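Why did the robot drop the toy?

Science for curious kids

Have you ever tried to pick up a grape with your eyes shut? You probably squashed it, or it rolled away and you had to chase it under the couch. Picking things up feels so easy that we forget how clever our hands are! Robots find it really, really hard, and when they get it wrong the results can be pretty spectacular.

Meet Stetosau

Stetosau is a packing robot. It has two arms, and its whole job is to pick up small things and put them in boxes. It was put together by a little workshop called Ferreira, and the person who looks after it is an engineer named Juniper Castellanos. She has been mad about machines since she pulled apart her nan's toaster at the age of 9. (Ask first if you want to try that. She didn't, and there was trouble.)

One morning in June, Stetosau was packing soft toys. It had done lots of them without any fuss. Then it picked up a plush rabbit, swung its arm across to the box, and whoosh! The rabbit flew out of its fingers, sailed over the bench and landed in the rubbish bin.

Juniper laughed so hard she had to sit down. Then she pressed the big red stop button, and the detective work began.

What is a fault?

When a machine does something it isn't meant to do, engineers say it has a fault. A fault might be a loose screw, a worn-out part, a muddle in the computer program, or all of those at once. The machine isn't being naughty. It's following its instructions as well as it can, and something along the way is wrong.

Finding a fault is like solving a mystery. You look for clues, you make a guess, and then you test your guess to see if it holds up.

Clue number one: the squeeze

A robot hand is often called a gripper. Lots of grippers have two fingers, called jaws, which close together like a pair of kitchen tongs. The tricky bit is knowing how hard to squeeze.

Squeeze a tin of soup as hard as you like and it stays the same shape. Squeeze a plush rabbit and it squishes! Stetosau had closed its jaws until it felt something push back, and then it stopped. But a soft toy hardly pushes back at all at first, so the robot's grip was a bit wrong from the start. You can feel this yourself if you pinch a cushion and then pinch a book.

Clue number two: the slippery pads

Juniper had a close look at the soft pads on Stetosau's jaws. Pads are there to give the robot some grip, a lot like the soles of your runners. These ones had closed 2000 times, and they had gone smooth and shiny. Have you ever run across a polished floor in old socks? Then you know what happened to the rabbit.

The rubbing force that stops things from sliding is called friction. New pads have plenty of it. Worn pads, not so much.

Clue number three: the speed

There was one more piece to the puzzle. The day before, somebody had turned up the speed of the robot's arm so it could pack faster. Going quickly is fine if you have a good hold on things. With a weak squeeze and slippery pads, a fast swing turned Stetosau into a rabbit launcher!

So there were 3 causes, all mixed up together. That happens a lot in real life, and it's why engineers keep looking even after they've found their first clue.

How do you fix it?

Juniper fitted new pads, slowed the arm down and changed the program so the robot checks its grip before it moves. Then came the best part, which was testing. A tidy bench with one toy on it is too easy, so you need a good jumble of things that are hard, soft, round and pointy.

A roll of packing tape is smooth and curved. A toy car lying on its side has wheels poking up in the way. A plush toy squashes, and if it's down inside a cardboard box, the jaws have to reach in without bumping the sides.
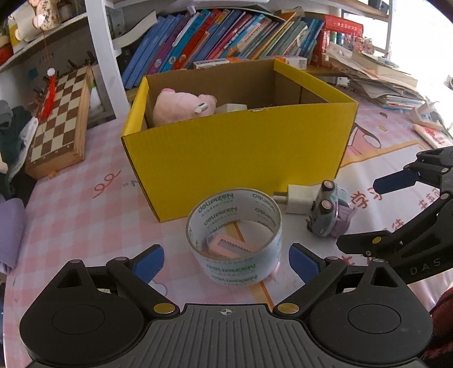

Staying safe around robot arms

A flying rabbit is funny. A flying tin of soup wouldn't be! If you ever visit a place with a robot arm, remember these rules:

Stay behind the line or the fence, even when the arm is still. It might just be waiting for its next instruction.

Never put your fingers between the jaws.

Find out where the stop button is.

If something looks or sounds odd, tell a grown-up straight away.

Try it at home

Grab some kitchen tongs and 6 things from around the house, such as a sock, an orange, a pencil, a sponge, a spoon and a soft toy. Move them one by one into a box. Which was hardest? Now wrap rubber bands around the tips of the tongs and have another go. What changed?

Words to know

Fault: something wrong that stops a machine working properly.
Gripper: the part of a robot that holds things.
Friction: the force that slows things down when they rub together.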